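How do I wash a down duvet without ending up with lumps?

Clornbridge Home Help > Laundry and Bedding

Menaka Munasinghe
Hi everyone, I've been reading this board for ages and finally have something to ask. My mother-in-law is coming to stay in September and I'd like to freshen up the guest bed before she gets here. The duvet is white, queen size, filled with duck down, and we've had it for years without ever washing it (please don't judge me!). The tag is so faded I can only make out "Frade" and part of a little washtub. My home washer is a small top loader with a post in the middle. Can I do this myself, or do I have to pay for cleaning? The place near me quoted $158, and I nearly dropped the phone. The last time I washed a down pillow it came out like a sock full of oatmeal, so I'm nervous.

Zoila Lozano
I wouldn't put it in your machine, sweetheart. Those center posts can twist a big duvet up and rip the stitching, and then you'll be finding feathers until next spring. Take it to a laundromat with the big front loaders and make an afternoon of it, bring a book.

Before you go, check the seams all the way around and sew up any little holes. Use a small amount of mild detergent or one made for down, no bleach and no fabric softener, warm water on the gentle cycle, and then run a second rinse. When you lift it out, hold it from underneath with both arms, as wet down is heavy and pulls on the stitching.

Now the drying, and this is where your pillow went wrong, I suspect. Use the biggest dryer they have on low heat with 3 clean tennis balls, and stop it every half hour to shake the duvet out and break up the clumps with your fingers. It will feel dry on the outside long before it's dry in the middle. Mine took most of an afternoon the first time, and I was quite fed up with my book by then. If you can still feel little knots, or it smells like a wet dog, keep going. At home, leave it spread out overnight before you put the cover back on.

Rezaul Roy
just buy a new one, they're cheap now

Sabina Akanda
Zoila has covered nearly everything, so I'll only add a bit about afterward. We have a guest room too, and for years I stored our spare duvet in a plastic bag, which made it smell musty no matter how well I'd dried it. A cotton sack or an old pillowcase is much kinder to it. These days I mostly leave ours on the bed, give it a good shake when I change the sheets, and open the window for an hour in the morning.
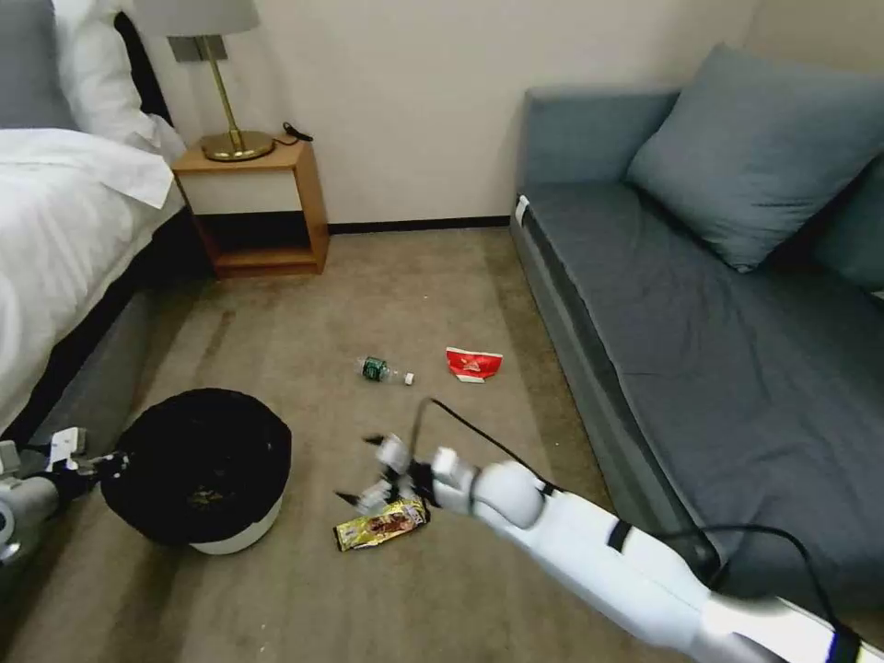
I also keep a washable cover on it all the time, and that way the duvet itself hardly ever needs doing. The cover goes in with the regular sheets. Good luck, Menaka, and I hope you have a lovely visit with your mother-in-law!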